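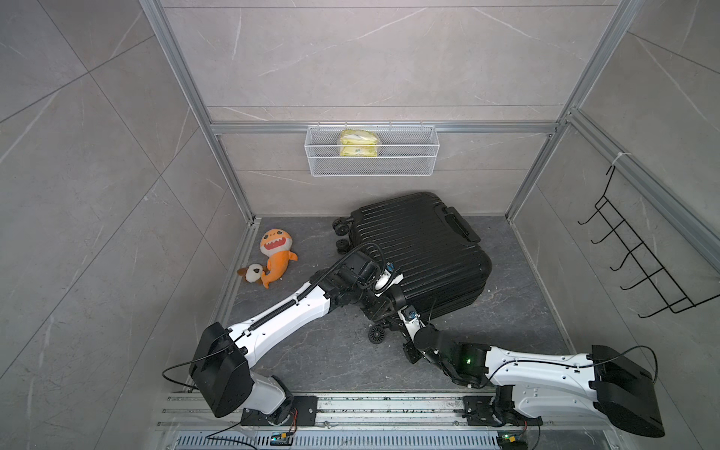 Week 4 notes: choosing a gripper for soft and hard things

Reading time: 4 minutes

Right, last week we did arms, and I promised I'd get on to hands. I've written these up from my talk plus the bits people asked in the corridor afterwards, so they wander a bit (sorry, Leif, I know you like headings).

The task I keep coming back to is the suitcase. It's a horrid object for a two-finger gripper! The shell is hard, the grooves run the wrong way half the time, and most of what you can reach is far too wide to pinch. So you end up working the edges, near the wheels, with one arm pushing on the side and the other holding on low down. Pushing counts as manipulation, by the way. Half of you wrote "failed grasp" in your logs last time when the gripper was simply leaning on something, and I'd like a separate column for that.

Then there are the plush toys, the shark and the dog, and they want nearly the opposite. Close on them anywhere and you'll probably get something, but you learn very little about where the fingers really are. Mirko ran 86 trials on soft things with the Bech fingers before he noticed that one fingertip was on backwards. The success rate had hardly moved. On a hard shell you'd have spotted it by lunch.

For the comparison we have three sets of fingers:

Bech: small, stiff, good on edges, hopeless on anything slippery.
Irkier: wider pads, kinder to packaging, but they foul the wheels.
Brurorus: the springy ones. I like them more than Auður does.

Run the same start positions for each set and don't change the controller gains halfway through. We've got 981 logged attempts from the July group and I want us past 2,000, with at least 1,000 of those on hard objects. Write down which arm made first contact, left or right. It sounds fussy, but with two arms it's the first thing I look for when a run goes odd.

Cables: check the slack at full reach before you start. Skarphéðinn has a good way of looping them, ask him.

Reading for next time is the Hundberg chapter on contact, up to the friction part. Skip the proofs if you must.

Baldur Eskildsen, course contact | © Hundberg course notes | Back to top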